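Home | Diary | Archive | Older

2024-09-06
by Hạnh Bùi

Sorting toy kitchen pieces for the Keogh shelf. Red cup holds the utensils, pink tray goes beside it, white sheet in front as the work area.
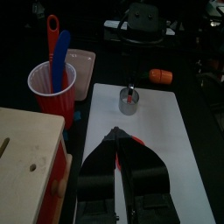
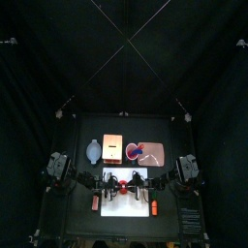 Slotted box stays at the left — it is too tall for the middle. Two pieces still need labels. The Stedbridge list calls for a second tray, 300 mm long, and I have none that size. Will ask Drorlow before November. Stopped after 3 layouts and kept the second.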